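## 4 Preparing the Inspection Surface

Complete this section before handling any brake pads. Pads are sorted by tray: blue for pads waiting to be checked, red for pads that have been checked.

**Caution:** Do not blow dust off pads with compressed air. Wipe with a damp cloth and bag the cloth after use.

### 4.1 Laying the paper

1. Wipe the white work surface with Solteck cleaner and let it dry for 7 minutes.
2. Cut a sheet of brown paper long enough to cover most of the surface. Leave a strip of white showing at the top and on the right.
3. Smooth the sheet from the center outward. Faint wrinkles are acceptable. Folds that lift a tray are not.
4. Replace the sheet if it is torn or oily. Small spots may be ignored.

### 4.2 Placing the trays

1. Set the blue tray on the left half of the sheet.
2. Set the red tray on the right half.
3. Check that both trays sit flat and that neither one overlaps the edge of the paper.

**Note:** Bretero and Mrema trays are interchangeable. Do not mix tray sizes at one station.

### 4.3 Loading the first pad

1. Put on gloves.
2. Hold the pad by its edges. Do not touch the friction material.
3. Lay one pad in the blue tray, long side vertical, with the friction material facing up and the metal tabs at top and bottom.
4. Enter the pad number on Cusum form 37 before going on to Section 5.

Section revised August 20, 2018, O. Görtz.

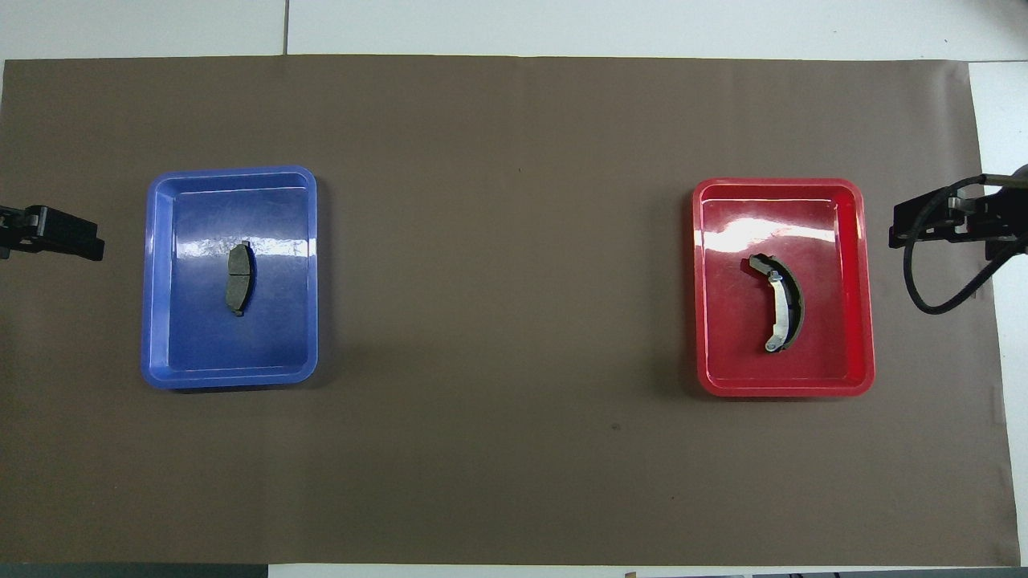 *Figure 4-2. Trays on brown paper, brake pad in the blue tray.*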